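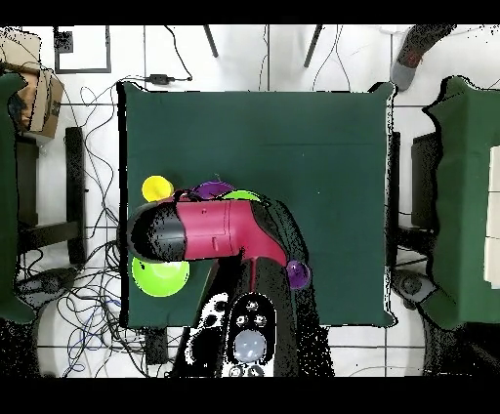

4.2 Color as a sorting cue

Sorting by color comes up in nearly every household that took part in the Skerkov play survey, and it was the topic people were keenest to talk about. Of the 237 families who filled in the long form, most named it as the first tidying game they ever tried, well ahead of sorting by size or by room. We were delighted by how much thought they had put into it! Part of the trouble, and part of the fun, is that everyday color words are loose. On a dark green cloth, a bright green ball and a lime-green one can both be called "green" by one person and kept strictly apart by the next, while a yellow ball is yellow to everybody. Purple had its own version of the problem. A small purple ball and a larger one are the same for color and different for size, and several parents told us that this was exactly where the arguments began. We therefore asked each family to write down its own color names before starting, and we kept those names in the coding, even when two families used one word for different shades.

Bowls raise a second question, because they can be nested, stacked or simply left standing, and color tells you nothing about which of these will work. In the Olanberg sessions we gave each pair 15 minutes with a mixed set and no instructions beyond "put these away so they take up little room." Pairs that began by grouping the colors often had to break up their groups again once they noticed that a small bowl would sit happily inside a wide one of another color. This is a lovely moment to watch – the talk speeds up, hands cross over, and the plan changes. A stack that mixes wide and narrow bowls is slower to plan than a plain nest, and it grows tall quickly (Figure 4).
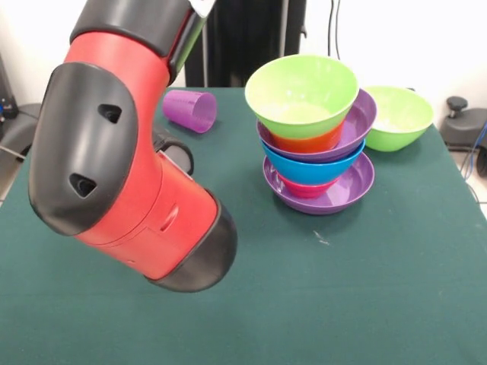

Figure 4. Stacked bowls of mixed widths, with a second lime green bowl standing to the right and a purple cup on its side.

Boris Jelínek, who read an early draft of this section, objected that we were treating height as a failure when many people plainly enjoy it. He wrote that at his own table a tall stack counts as finished and a low one as merely put away. We think he is right, and the point changed our scoring. Height is now recorded on a separate line from floor area, and the Apaza sessions, which ran for 10 minutes per pair, were scored again on that basis. The Zorno sessions had been kept to 8 minutes and used cups only, so they are left out here and taken up in Section 4.3.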